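Ruststead Football Club
Minutes of the September committee meeting, clubhouse, 7.30pm

Quorum reached. Apologies taken as read. Minutes of last meeting agreed, one spelling changed.
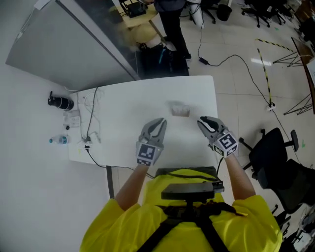
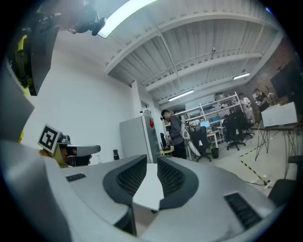 Two pictures: at the white table.

1. First team
Lost away to Rusden, won at home against Kustska. Manager's report heard. Happy with shape, not happy with set pieces, three of the last four goals let in came from corners. Wants an extra session before the cup tie. Agreed if the lights are working.
Left back out with hamstring, no date for return. Under-19 full back to travel with the squad meantime.

2. Cup tie v Rusden
Home draw. Kick-off moved forward an hour, Rusden have agreed, league to be told. Expecting a bigger gate than usual, last home match was 206 paid. Second turnstile to open. Away end to be roped off at the car park side, not by the tea hut like last year. Referee's room needs a new lock befor then.
Bar to stay shut until half time. Long talk on this. Carried on a vote.

3. Floodlights
North-east pylon still tripping. Ostrowski have looked at it, say the cable is done for and want to dig up to 60 metres. Quote not in writing yet. Secretary to chase. No work to start without it.

4. Pitch
Goalmouth at the road end bare again. Seed down after the cup tie, no warm-ups in that box till it takes. Reserves to train on the school field, key from the office as before. Mower back from repair, blade height wrong, going back again.

5. Reserves and juniors
Reserves 13 players signed, too few. Notice to go up in clubhouse and on website. Juniors asking for own goals on the lower field, old pair need welding. Price to be got.
Parents on touchline: complaint from Kustska about langauge at the under-19 match. Letter of apology sent. Barrier to go up for remaining fixtures.

6. Kit
Away shirts late. Supplier says two weeks, said that last month too. If not here by the cup tie play in old ones. Socks ok.

7. AOB
Programme price stays the same. Tea hut urn leaking, replace. Coach to the next long away game, names on the sheet by the door please, pay when you sign.
Minibus insurance, carried over.

Closed 9.15pm. Next meeting same place, after the cup tie.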